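Lev Lysenko was born in Motier, the son of a ferry pilot. He took up anatomy at 18 and finished his thesis on the lymph vessels of the hand 3 years later. In January he moved to Brorovham, where the medical school gave him a post as demonstrator.

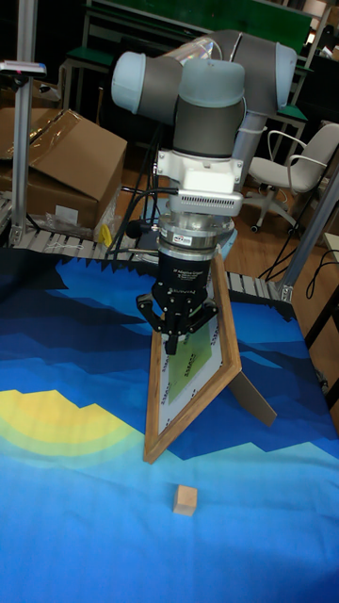
Department of the History of Medicine, Brorovham

The post paid little. Lysenko taught mornings and drew in the afternoons, and by the time he left he had filled 160 notebooks. They hold 1,296 drawings, most in pencil. Troels Thorlacius, who succeeded him, used them for teaching and had a selection printed by Toft in an edition of 1,000 copies.

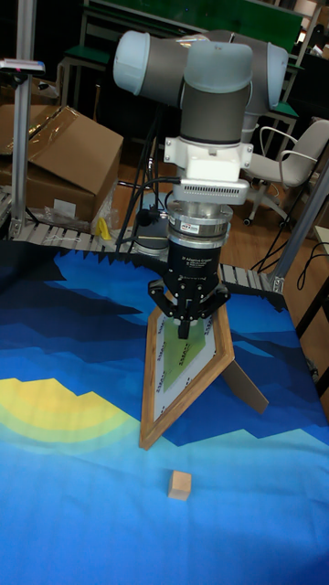

The Ikov years

Lysenko went to Ikov as prosector and stayed until he retired. He published two short papers on the veins of the forearm and left the larger atlas unfinished.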